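Vedgate village hall talk, 2001-12-08 — notes to self, SLOW DOWN this time

Say hello, thank Zuzana for the invite, check they can hear me at the back.

## Why I started keeping a sourdough

Start with the confession: my first loaf was a doorstop. Pause for laugh (if there is one!). I'd been given a jar of starter by Gintarė Laur, who'd had hers going for 8 years, and I managed to flatten the thing in a fortnight because I kept it on the windowsill in January and then forgot to feed it.

Ask: who here has one at home? Who's killed one? Hands up, no shame.

## The basic loaf

Keep this bit quick, it's on the handout.

- 900 g strong white flour for two loaves, or swap a bit for wholemeal
- 700 g water, and I mean weigh it, don't use the jug
- salt at the end, after the dough has had a rest
- a good dollop of lively starter

People always ask about kneading. I hardly do any now. Fold it over on itself, leave it 40 minutes, fold it again, go and do something else. Mention the Antoniuk flour — it drinks more water than you'd think, so hold a splash back the first time.

Pass round the two slices (the bag marked A is the under-proved one, don't mix them up like at Sesteritz).

## Timing, which is where it all goes wrong

My kitchen is freezing and yours might not be, so forget the clock in the recipe. Poke the dough. If it springs straight back, leave it alone. If it creeps back slowly, get the oven on. Tell the story about going out to Willow's birthday tea and coming home to dough over the worktop and down the front of the drawers. Keep it short, I do go on with that one.

NEXT SLIDE

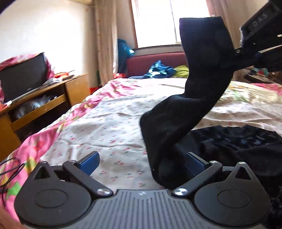

Zuzana Havlíček reckons I'm far too relaxed about all this and that a beginner should write down every time and every room temperature for the first month, or they'll never know which loaf they liked and why. Fair enough! I'd say do it if you enjoy a notebook. Mine lasted three loaves and then got flour paste all over it.

## Questions

Likely ones: can I freeze it (yes, sliced), why is my crust soft (longer with the lid off), can I use tap water (I do).

Starter in the little pots by the door — one each, please, and bring the pots back.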